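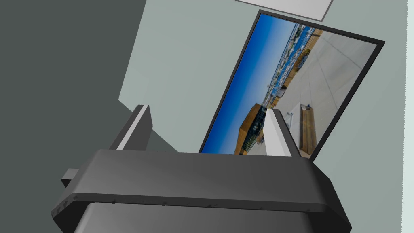

A robot gripper with two fingers, drawn by computer.

What Is a Municipality?

A municipality is a place that has its own local government. It can be one big city, one small town, or a group of villages that share a mayor and a council.

Stididberg is a group of villages. Long ago each village ran itself. Then they joined together, and now they are one municipality with 680 people. The smallest village, Vanhove, has 78.

What does the council do?

The council in Stididberg has nine members. They meet in the town hall and vote on things like these:

Fixing roads and bridges
Picking up trash
Running the library
Looking after parks

The mayor is Pirjo Heinonen. She leads the meetings, but she has only one vote — the same as everyone else on the council.

Who picks the council?

The people who live there do. You have to be 18 to vote. Children can still write to the council or come to a meeting and listen.

Why do villages join together?

A small village may not have enough money for its own snowplow. Villages that join can buy one and share it. Each village usually keeps its own name.

Words to know
Council: a group of people elected to make local decisions
Mayor: the head of a town or municipality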